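**Jollwood hand-held gripper kit, with the Flususgate training recipe**

The claim that sold our lab on this kit is on the first page of the Flususgate write-up: 300 hand-collected demos, no robot needed, and a policy that folds cloth 92 per cent of the time. I don't believe the 92, or at least I don't believe it means much. Every test started from the same handful of cloth positions.

Elīna Jankauskaitė and I followed the recipe as written. Collecting is easy and the grip is comfortable enough, though my wrist was sore after 18 demos.

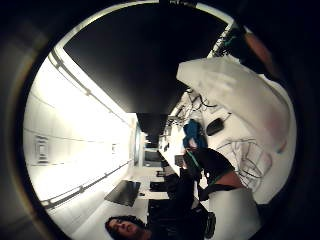 Training was where I lost patience. The write-up gives one learning rate and no word on how many seeds were run. We tried 2 and got two quite different policies – one passable, one that pinched at air. Deividas Strazds thinks more varied rooms would fix it. Maybe, but that's his guess and the authors don't test it.

The hardware is decent for the price. I'd treat the headline figure as a best case until someone outside Flususgate repeats it.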